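House rules for the hand-held grippers, round two

Well, you lot had opinions! After I put the draft handling rules up in April I got 104 comments back (over half of them on the flower task, which I did not see coming), and I've spent many a cup of tea sorting through them. The Trirnden version is nearly ready, so I'm sharing the bits that changed.

Marker blocks first. Keep the printed faces clean and turned so the pattern isn't buried behind a vase or your sleeve. If you bump one, stop and start the take over, please don't nudge it back and carry on. 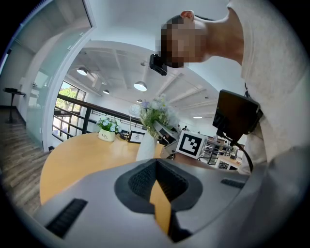

Props and tabletops

We had four different ways of setting out a table, and my favourite colour-coded chart has lost the vote, sniff. From now on it's the Iketti layout for everyone. Artificial flowers count as fragile. Grip the vase or pot, never the petals, and go gently around anything wrapped in paper.
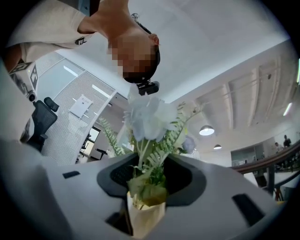
I also want faces blurred before a single file leaves the building, and that includes people who are only small in the background. Skalari already do it this way and it hasn't slowed them down much. The new sign-off sheet has four boxes, so there's no excuse for skipping one (I'm looking at myself here).

Comments on the Bravo annex are still open, just keep them under 2000 characters, please!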